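Hiring the Plovholm Rooms: frequently asked questions

How do I book a room?

Fill in the form on the bookings page or ring the office. Liis Org looks after bookings and will reply within two working days. Your date is held once she has confirmed it by email. Until then another hirer may still take it.

Which rooms can I hire?

There are two. The Sepp Room is on the ground floor and the Astar Room is upstairs, reached by stairs or lift. The Sepp Room has the larger kitchen and direct access to the yard. The Astar Room is quieter and gets more daylight.

How many people can I bring?

The Sepp Room takes 100 people standing. The Astar Room takes fewer, and the limit depends on how you set it out – tell us your plan when you book and we will give you a figure. Limits include your own helpers, caterers and musicians.

What time do we have to finish?

Music stops at 11 pm and the building is locked at midnight. On Sunday everything must be finished by 6 pm. We can't extend these hours, as they are set out in our licence.
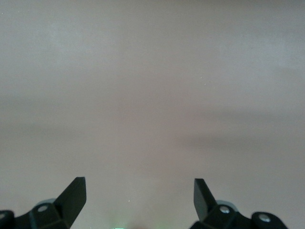 Do I pay a deposit?

Yes. A quarter of the hire fee is due when we confirm your date, and the rest a month before the event. If you book less than a month ahead, the full fee is due straight away. We take bank transfers and cards but not cheques.

What if I need to cancel?

Write to us as soon as you know. If you cancel more than a month before your date we return everything except the deposit. After that we keep the full fee unless we manage to let the room to someone else. You can move a booking once without charge, provided the new date is within the same year.

Can I bring my own caterer?

You can. Caterers need to send us a copy of their food hygiene certificate beforehand. Both kitchens have an oven, a hob and a fridge. Crockery and glasses can be hired from us, but please bring your own tea towels and sharp knives.

Is alcohol allowed?

You may serve your own drinks at a private event. If you want to sell alcohol you will need a temporary licence, which you apply for yourself. Please leave plenty of time for this, particularly for parties in December.
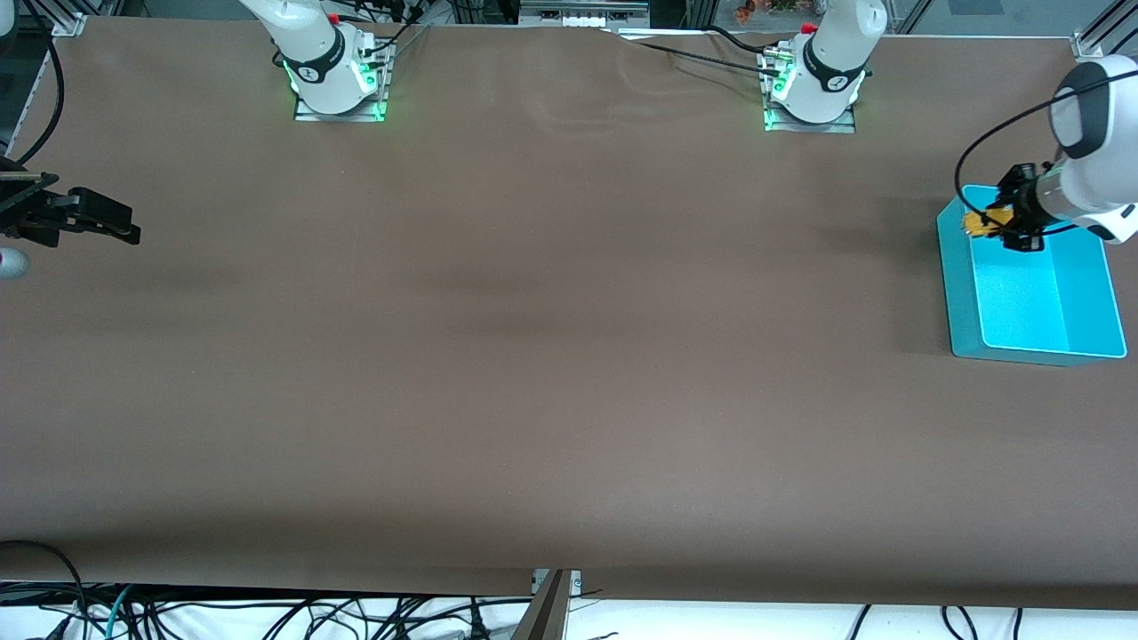

Do I need insurance?

Private parties are covered by our own policy. Clubs, classes and businesses need public liability cover and should send the certificate to Hermine Eberhard before the first session. Bouncy castles are not covered under any hire.

Can we decorate?

Yes, with string, ribbon or removable putty. Please don't use nails, staples or strong tape on the walls, and don't fix anything to the light fittings. Candles are allowed only in glass holders. Confetti is not allowed, indoors or out.

Who does the cleaning?

We clean the floors and toilets after every hire. You are asked to wipe down the tables, empty the kitchen bins and take your rubbish with you. If extra cleaning is needed we charge for it by the hour.
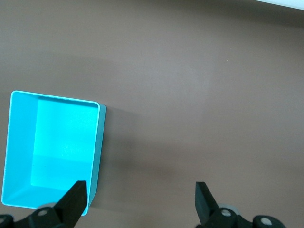 A tabletop and turquoise bin.

Is there parking?

The yard has a few spaces, kept for blue badge holders and for unloading. Everyone else should use the Dukine car park across the road – it is free after 6 pm. Please ask your guests not to block the neighbours' gates.

Who do I contact on the day?

Noeline Maihi is on duty in the evenings and Gintarė Rebane during the day. The duty number is in your confirmation email.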